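Maintenance notes, padlocks and keys. Written for Plametden stores by Shirley Oakley, January 20, 2026. Replaces the October sheet.

# Sorting, checking and hanging keyed padlocks

The procedure covers small keyed padlocks of the pin tumbler type, including safety lockout padlocks. It does not cover combination locks or discs. Allow 12 minutes for a mixed handful, longer if any of them have been outdoors.

## What you need

- a flat, clear bit of table
- dry graphite or PTFE lubricant (no general-purpose oil - it collects grit)
- a soft brush and a lint-free cloth
- key tags and a fine permanent marker
- a strip of hooks, fixed at a height you can reach

## 1. Lay out and match

Put the padlocks down with the keyways facing you. Leave each key in its own lock until it has been tagged. Small keys of the same make look alike once they are out, and matching them again by trial wears the pins.

Keep lockout padlocks apart from ordinary ones in the register. A lockout padlock normally has a plastic body and a label for the holder's details, like the red one with "PROPERTY OF" and blank lines on its face. A brass padlock with no label goes down as general use. Fill in the label before the lock is issued. 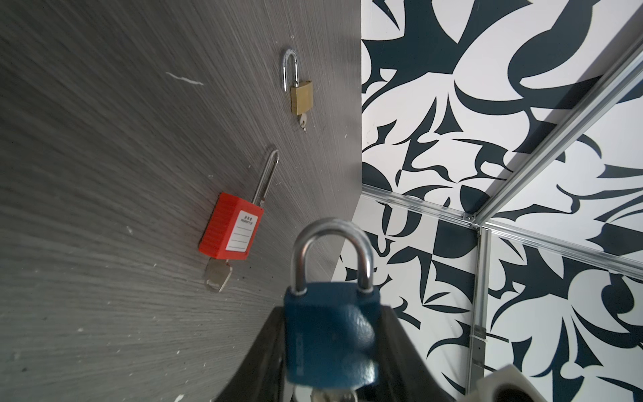
## 2. Open and inspect

Turn the key fully and let the shackle rise. Do not pull on the shackle while turning. On most small padlocks one leg stays captive in the body and the other comes free, so the shackle can be swung to one side. With the free leg out you can see the socket it seats in, and that is where dirt gathers.
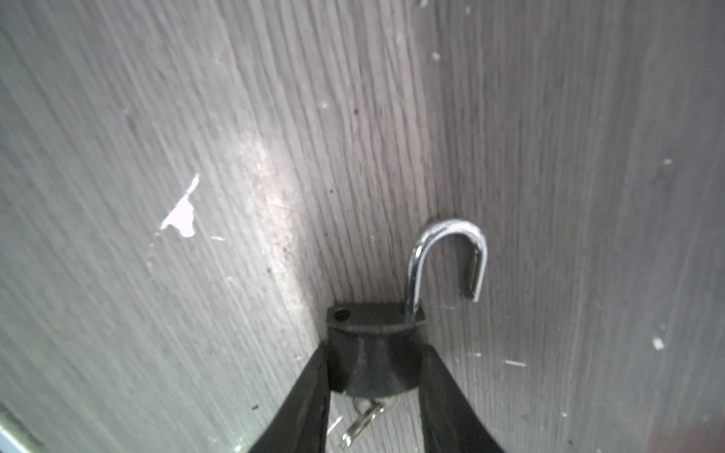 Brush out the socket, then wipe the free leg down to its cut end. Run a fingernail round the locking notch. A burr there will make the lock feel stiff however much lubricant goes in. Light burrs can be taken off with a fine file; a bent shackle means the lock is scrapped.

If the keys are on a split ring, hold the ring clear of the body while you work. The weight of a bunch hanging from the keyway tilts the key slightly and gives a false impression of wear.

## 3. Lubricate

1. Put one short puff of graphite into the keyway.
2. Insert and withdraw the key 4 times without turning it.
3. Turn the key through its full travel, then back.
4. Put a trace of lubricant on the free leg, close the lock and open it again.
5. Wipe the key. Black residue is normal on the first pass.

The Wijesinghe pattern locks have a tighter keyway and need the nozzle held square to it.

## 4. Prepare the hooks

Fix the hook strip before the locks are ready to go up. Cable ties are adequate on a rail or post, provided there is one near each end. Pull them tight, then trim the tails flush. Check that the hooks face into the working side and that a closed shackle passes over the hook tip with room to spare.
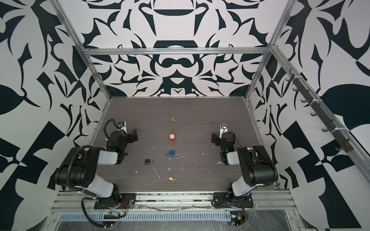
## 5. Close, test and hang

Close each padlock and pull firmly on the shackle. It should not lift. Open it once more with its tagged key, close it, and remove the key if the lock allows this. Some lockout types keep the key captive while open, so always test in the closed position.

Hang closed locks by the shackle. Keys for general use locks go on the board at Hellville; lockout keys stay with the named holder. Any key left on the table at the end is treated as unmatched until it has been tried - tag it "unknown" with the day's entry number and do not put it on a ring with others.

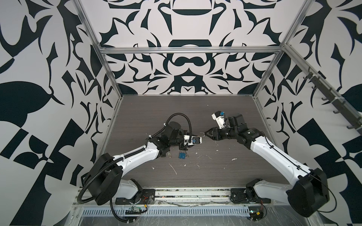
*Blue padlock on the tabletop, step 5.*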